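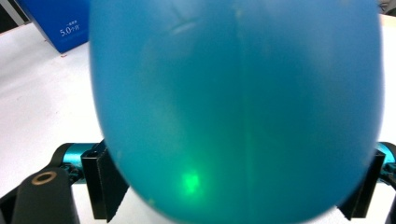 Goals prevented: can I trust it for a goalkeeper in a small league?

nlopresti
Posted September 27, 2025

Hello all. I write a short report for our club, Grodent, after every match. This season I began to use "goals prevented" for our keeper. As I understand, you take the expected goals of the shots on target and subtract the goals conceded, without own goals. After 5 matches he is at plus four. The coach wants to use this number when they discuss his contract in December. I am not sure it is correct to do so. What do you think?

Nazareno Lo Presti

wosska_end
Five matches is nothing. One lucky afternoon can give you half of that number. Please do not show it to anybody who signs contracts.

aino_p
I do not fully agree with wosska_end. The number is small evidence, but it is still evidence. Nazareno, which model do you use? If it is the value before the shot, it does not know where the ball went. A weak shot to the middle and a shot in the top corner have the same value, if they are taken from the same place. For keepers you need the value after the shot.

nlopresti
Thank you, Aino. I use the value before the shot, I did not know there were two. So my plus four can be only bad finishing by the other teams?

aino_p
Partly, yes. Against Ukuvov I remember many shots straight at him.

barbier98
I was at that match and he also made two very good saves with his feet. You people would take a spreadsheet to a wedding. Watch the keeper, write what he does with crosses, and the coach will learn more from this.

wosska_end
Crosses are a fair point. The number says nothing about them. But your eyes remember the two good saves and forget the 47 ordinary ones.

barbier98
My eyes are fine, thank you.

nlopresti
Please, no fighting. I will ask if somebody has the videos, and mark by hand where each shot was going. Aino, is it enough to divide the goal into six zones?

aino_p
Six is OK for a start. Keep the penalties in a separate column.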